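Ballast Placement and Wake Shape in a Small Towboat
Student project report, Marine Technology program
Sevim Işık and Elif Naz Özkan
27 Jul 2021
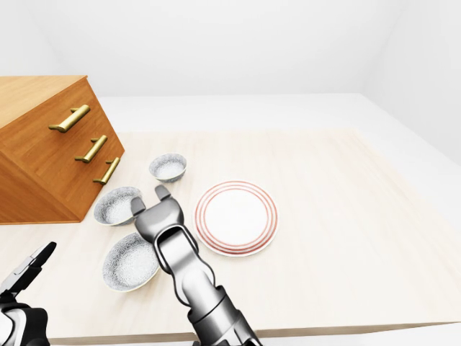 1. Purpose of the project

The project examined how the position of water ballast affects the wake behind an inboard towboat at surfing speed. Owners of older boats often add ballast bags without changing the factory tanks, and the advice they receive from dealers varies. The project team wished to find out whether moving a fixed load would improve the wake more than adding to it.

2. Boat and site

All runs were made on Lake Zesmont with a Ferrand open-bow towboat, 22 feet in length, on loan from the Jurimside boating center. The boat carries 2 factory tanks, both aft of the driver's seat. Total ballast, including the added bags, was held at 2,270 pounds throughout. The bags were filled and emptied with a Lurner reversible pump.

3. Method

Three load layouts were tested: all bags aft, bags split between the bow and stern, and bags stacked on the surf side. Each run followed the same marked course in deep water, with the driver holding speed by the paddlewheel reading. Wake height was read from a graduated pole fixed to a mooring buoy. Runs disturbed by the wakes of other boats were discarded and repeated. Fuel use was taken from the engine display.

4. Results

The surf-side layout gave the tallest wake, but the boat leaned heavily and was slow to plane. The split layout gave a lower wave with a longer face – test riders preferred it in almost 70 percent of their written comments. The aft layout produced a steep wake that broke early, and it used the most fuel.

5. Limits of the work

Pole readings were difficult in wind, and one afternoon of data was set aside for that reason. The paddlewheel was not checked against a GPS unit until the second week. Crew weight was recorded but not corrected for.

6. Further work

The team has requested use of the boat again in November, before it is winterized, to repeat the split layout with a lighter total load.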